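Chapter 6
Choosing a Two-Arm Kit for Sorting Work

If you have stayed with us through the first five chapters, you already know more about joints and grippers than most people who sign a purchase order, and I hope you're ready for the fun part, which is shopping! We'll spend this chapter with one product, the Clenholm bench kit sold by Genwood, and we'll take our time over it. The kit lists at 1183 dollars for the software, mounts and lesson plans (the arms are priced separately, so do read the small print), and a year of support adds 150 more.

Sorting is a fine first job for a kit like this. You need two baskets, some paper to cover the table, and a handful of things that don't resemble one another, say a roll of tape, a toy carrot, a foam cube and a small can.

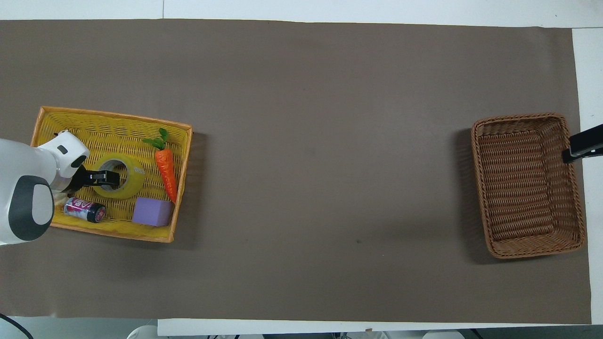 Brurkuris, writing in the May issue of its buyers' newsletter, felt that the support plan was worth more than the kit itself, and that a school should ask for a second year before agreeing to anything. We'll come back to that when we compare the Tlapale kit, which costs 695 dollars and leaves you to do your own setup.

Before reading on, jot down what you would want a seller to show you in a demonstration, and keep the list handy for Section 6.1.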